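Mandcombe workshop builds its own hand-held gripper
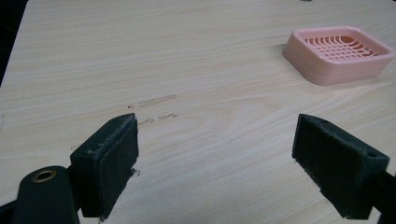
The gripper's two jaws, open on the bench, with a pink soap dish beyond them.

Members of the shared workshop in Mandcombe have put together a hand-held gripper, and are using it to record how people pick up everyday objects. The recordings will be used to train a small robot arm that is still being built in the back room.

The group, which calls the project Plendiritz, meets on Saturday mornings and has been at it since June. The tool is held and squeezed by hand while a camera on it films what the two jaws are doing. So far the members have made 643 recordings, mostly with things brought from home – cups, sponges, pegs and the soap dish, which is proving harder than it looks on account of its low rim.

The present jaws are the sixth version. Earlier ones were too narrow and let round objects roll out sideways. The flat pads are due to be changed next month, when the group will try a softer material from Carretero, a supplier in Gratovow.

Parts have cost around £1,377, paid for out of workshop fees and a sale of old tools in the spring. The arm itself has taken longer than planned. Two of its joints still stick, and a replacement motor is on order.

Eight people now take turns with the gripper. Anyone who would like to try it can come along on Saturday from 10am, and is asked to bring one small household object that will not break if dropped. Entry is free and there is parking behind the building.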